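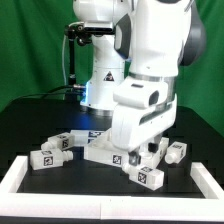 Attachment 1: green backdrop and tray, bench 8

Ticket: Backdrop hangs in folds, tray moves on tabletop
Site: Bastero, bench 8
Product: Flandine fabric backdrop, green; shallow tray, white walls
Priority: Low
Status: Open, waiting on part

Original report
Two problems at the same bench. The green backdrop will not hang flat. It has soft folds over its full width and the tone drops off toward the left and right edges. The tray also creeps on the black tabletop whenever items are being taken out of it. Backdrop was put up in October and was flat at that time. Nothing else on the bench has been changed.

09:20 -- Support
Please confirm how the top of the fabric is held, and whether it has been washed. For the tray, please confirm what is under it.

10:05 -- Reporter
Top is held by 8 spring clips on a rail. Washed once, cold, line dried. Nothing under the tray. It sits directly on the tabletop.

10:40 -- Support
Clips let the cloth drop between fixing points, and a washed Flandine panel can shrink by a small amount across the weave. Steps to try, in this order:
1. Take the panel down and steam it from the back. Do not iron the face; it leaves shiny patches.
2. Rehang from the center clip outward. Pull each side by the same amount.
3. Slide the weight bar into the bottom hem. If the hem has been stitched closed at both ends, unpick one end.
4. Leave overnight before judging the result.
For the tray, wipe the tabletop and the underside of the tray with a damp cloth, dry both, then try a thin rubber mat cut 13 mm smaller than the tray on every side so it does not show.

15:30 -- Reporter
Panel steamed and rehung. Short creases are gone, long vertical folds are still there. No weight bar was supplied with ours. The hem is open at both ends.
Tray: wiped only, no change. Mat fitted after that, no movement over 20 pick-and-return passes. The mat raises the tray slightly, which is fine for us.

16:10 -- Support
Tray item can be treated as fixed. Trim the mat again if a corner lifts.
On the backdrop, the missing bar explains the long folds. Part on order from stock. There is also a Keder edge version of the same panel -- it slots into a channel along the top and does away with the clips, but the channel has to be screwed to the rail and the current clips cannot be reused.

16:25 -- Reporter
Send the bar first. We will look at the Keder version only if the bar does not help. Is the darker tone at the edges the same fault?

16:50 -- Support
Partly. Deeper folds hold more shadow. If the edges are still dark once the cloth is flat, check the lamps at both ends and confirm both are set to 100 percent. Please do this before reporting a dye problem, as the panel would have to come back to us for that.

17:05 -- Reporter
Left lamp was at a lower setting. Both now at 100. Will attach a new picture when the bar is in.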